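Print this article | E-mail this article
Reading time: 3 minutes

The arm is the cheap part

Start with the number everybody starts with. The arm. Somebody sees a price, divides it by a wage, and the budget is written before lunch. Wrong end of the problem.

Zanele Zwane has done the planning for Cirneswood's packing and kitchenware side through two rounds of this. First round she bought the arm first and everything else after. Second round, other way about. "The first time I had a robot and nothing for it to hold things with," she says. "That's a very expensive coat rack."

So what goes on the list? Fingers, to begin with. The gripper is a separate line, and so are the spare fingertips, and so is whatever bolts the one to the other. Cirneswood looked at units from Lomov and Kruger and ended up paying 870 for a set of spares and a mounting plate that were not on either first quote. Zwane now asks for a quote with the word "complete" in it and sends it back if there's a second page of options.

Then the objects. Bring your own. Vendors demo with blocks, and blocks are easy. Glass is not easy: it rolls, it's slick, and a camera sees straight through it to the table. Wire is another headache, all gaps and no flat side to grab. If your line handles jars, trial with jars. If it's whisks, whisks. Mix them if they come mixed.

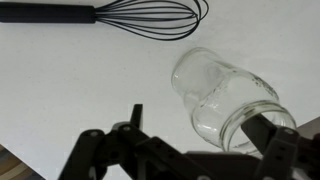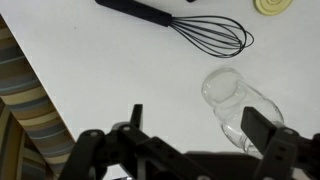 Whisk, glass jar and gripper on the white tabletop.

Sandrine Leclerc, who handles trials at Clellodov, wants buyers to ask for time over polish. A demo that runs 14 minutes tells you the thing can be made to work by the person who built it. Her rule is to have your own people drive it for 3 days before anyone talks money, with the builder out of the room if they'll agree to go. Most will, grumbling.

"Ask how long it takes to change over," she says. "Not how fast it picks. Everyone asks how fast it picks."

Changeover is where Zwane's first budget came apart. Each new item meant someone standing there, teaching, testing, putting the item back, testing again. Hours, and none of them in the plan. She'd put in two for the whole product range. The second plan had a proper line for staff time, bigger than the line for the gripper, and it went through with less argument then she expected.

Other things that get forgotten. A table that doesn't wobble. Light – plain, even light, before you pay for a better camera. Breakage, if there's glass. A closet for the old parts you'll swear you're going to send back. Shipping both ways on a trial unit, becuase the free trial is free in one direction only.

Lease or buy? Zwane leased the arm and bought the gripper. The arm will be out of date and she'd like it to be somebody else's problem. The fingers wear, get swapped, get modified with tape and a file, and no leasing company wants that back. Leclerc would do it the same way for a first machine – maybe buy outright on the second, once you know what you use it for.

Timing. Order in August if your busy season is the end of the year, and even that is tight. Fingertips come last. They always seem to. Cirneswood's arm stood bolted down and waiting on a bag of screws, and the lease was running the whole time.

Print this article | E-mail this article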